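Second week of robotics club -- the cup chapter

Hello again, friends! I promised my sister I would write more often, and then the whole spring went by, so let me catch you up. June 2021 was when our club finally settled on a project for the summer, after weeks of going back and forth between a line follower (done it), a drawing arm (tried it, ink everywhere) and what Fidel Montecinos kept calling "something useful for once." Useful won. We are teaching an arm to tidy a table, and the first thing on the list is paper cups.

We do our practice at my place in the evenings, at the table by the yellow curtains, which by now belongs more to the club than to me.
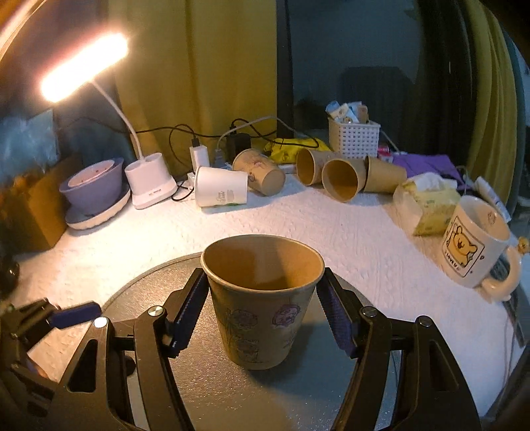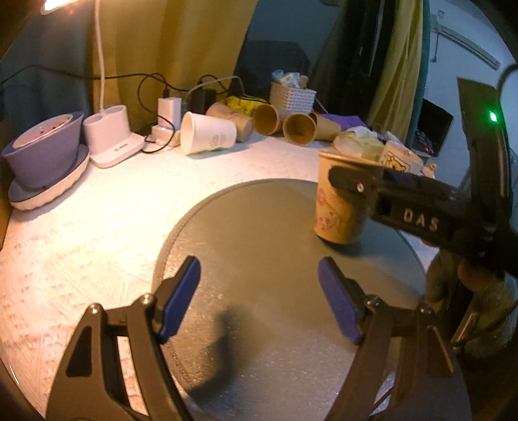

Cup night with the hand-held grippers, round gray platform in the middle and the rest of the cups lying at the back.

If you have never tried to pick up a paper cup with two fingers that don't bend like yours do, let me tell you, it's humbling. I went in thinking it would take us an evening. A cup weighs next to nothing, so if you come in even a little crooked it scoots away, and if you squeeze like you mean it the rim folds up and you have a sad little taco. My first cup of the summer ended up that way and I kept it on the windowsill for a while.

The goal we wrote down is 300 good pickups before we let the arm try anything by itself. Fidel wanted more, I wanted fewer, and 300 was where we both got tired of arguing. As of last night we are at 199, which sounds wonderful until you know that the early ones were all upright cups, and upright cups are the easy kind. The ones on their sides are a whole other animal. You have to decide whether to go for the rim or the belly, and they roll while you're deciding!

We named the project Wandance, by the way. It was supposed to be a placeholder. Then somebody put it on the sign-up form for the August showcase and now I guess we're stuck with it, though I've grown fond of it. The other team in our division is called Bravo and they are doing something with folding napkins, and they've been very tight-lipped, so of course we're all dying to know.

A few things I want to remember for next year. Take breaks, for one. After 12 pickups in a row my wrist starts drifting left and I don't notice until Fidel clears his throat. Also, the lamp matters more than I expected -- when we turned it toward the wall one evening, I kept missing the near side of the rim, and moving it back helped right away. And go slower on the way down than feels natural. I still rush that part.

What I like best about this, I think, is how quiet it gets. We start out chatting about everything under the sun (Fidel has opinions about bread) and then an hour goes by with hardly a word, just cup after cup after cup. My mother called in the middle of one of those stretches and asked if I was sick.

Next up are bowls, and after that mugs if we have time before August, handles and all. I'm a little scared of the handles. If any of you have done this kind of thing with a school group and have tips, please leave me a comment, I read every one of them even when I'm slow to answer.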